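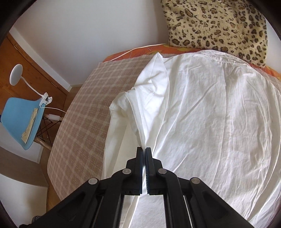 Gemma Bickerstaff told us in May that she would sooner learn to turn a collar than sit through another talk about landfill, and that if the Pidham sessions ever went back to talks she would stay home. We have taken her at her word, and I think the rest of this report shows it was good advice.

Pidham Mending Evenings
Progress report to the Innes Fund, second period

Dear friends at the Innes Fund,

First of all, thank you for your patience while I pulled this together. You asked for something short, and I did try, but it has been a full few months and I would rather you heard about it properly.

When I last wrote, we had just moved from the library annex to the old schoolroom on the Plerkari side of town, and I was fretting over whether people would follow us up the hill. They did, though it took a while. The first few evenings were thin, and then the word got around that the schoolroom has decent light and a stove that works, and by the end of the period we had logged 561 garments through the book. That is ahead of the number we promised you in our application. Most of it is what you would expect: split seams, lost buttons, hems that have come down, school pants with the knees gone. Shirts are the biggest group by a long way. People are fond of a good white cotton shirt and will go to a lot of trouble to get another year out of one.

Collars deserve a paragraph to themselves. A worn collar can be unpicked from its stand, flipped over, and sewn back with the good side out, and it used to be an ordinary household job. Brenda Ellwood has been teaching it at the long table, and she insists on everyone pressing the shirt before they start and marking the center back with a pin. I skipped the pin once, thinking I knew better, and my collar went on half an inch to the left. She was very kind about it. We now have a one-page sheet for people to take home, and Natalie Sowerby has redrawn the diagrams twice after complaints that step 4 made no sense to left-handed sewers.

On equipment, your grant paid for the servicing of our older machines and for two new irons, plus the thread cabinet, which came flat and took Dean Blackburn most of a Saturday's worth of patience, spread over several evenings, to put together. The drawers stick a little in damp weather. We also bought interfacing by the bolt, and that has been a real saving over the small packets. Of the grant itself we have spent nearly $2,000, and the receipts are in the folder I sent to your office. There is a little left over for needles and bobbins, and I would like to carry that forward if your rules allow it.

Something that has not gone so well is the repair drop-off. We had hoped that people who don't sew could leave a bag with us and collect it the following week, and for a time it worked nicely. Then the bags began to pile up faster than we could get through them, and a few were never collected at all. Poppy Entwistle telephoned everyone on the list, bless her, and cleared a good part of it. We have since put a limit on the drop-off of 9 bags at a time, with a paper ticket for each, and the shelf is looking much healthier. I should have set that limit at the start, and I'm sorry to say you suggested as much in your first letter.

The younger group has been a happy surprise. It began with a couple of teenagers who wanted to take in thrift store jackets, and it has grown into a regular early session at half past five, before the main evening begins. They are noisy and they use a great deal of thread – mostly orange, for some reason – and they have started a swap rail by the door called Aninance, a name they made up between them and will not explain to me. Anything mended but no longer wanted goes on the rail. My own gray cardigan went on it and was gone before I had put the kettle on.

For the coming period, we plan to keep the evenings as they are through the summer, with a short break when the schoolroom floor is being sanded. After that we would like to try a run of sessions on knitwear, as we are turning away more sweaters than I am comfortable with. Brenda does not darn and says so firmly, so we will need to find a teacher, and I have allowed a modest fee for that in the revised budget. The rent on the schoolroom stays the same until the lease comes up again.

You are very welcome to visit. Doors open at six for the main session, and there is parking behind the chapel if you don't mind the gravel. Bring something that needs a button.

With warm thanks from all of us at the Pidham Mending Evenings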